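Gesedgate

Gesedgate is a planned residential neighborhood on the north side of Grarurcombe, and one of the liveliest small housing developments in the area. It has 78 homes set along four curving streets, all of them leading to a shared green with a pond. Building began on the old Estau orchard, and several rows of apple trees still stand — they bloom beautifully every spring!

Homes

Three floor plans were offered. The Shibata, a story-and-a-half house with a wide front porch and a bedroom on the ground floor, was the runaway favorite. The two smaller plans share its steep roof and deep window seats, and every house has a detached garage reached from a rear lane, so the streets feel wonderfully open.

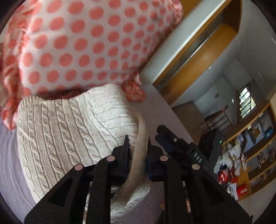
Natsumi Sakai thought the rear lanes were the best decision in the whole plan, and said she would have given up a second bathroom to keep them. Other early buyers were less sure, mostly over snow clearing, and the lanes were widened in the final phase.

Grounds and trails

A gravel loop runs 546 yards around the pond and joins the Grarurcombe creek trail at its east end. Colm Lenihan, the landscape designer, planted the banks with native grasses and a glorious stand of river birch. The orchard is pruned each February, and residents may take the cuttings home.
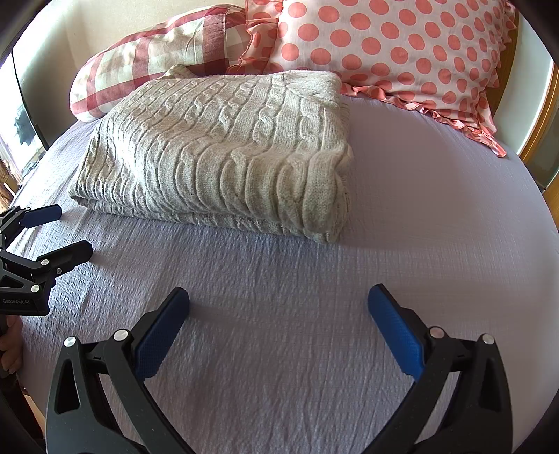 Are the orchard trees part of the private lots? They belong to the homeowners association, except for five trees on the corner lots, which were sold with the houses.

Fruit from the shared rows is free for any household to pick.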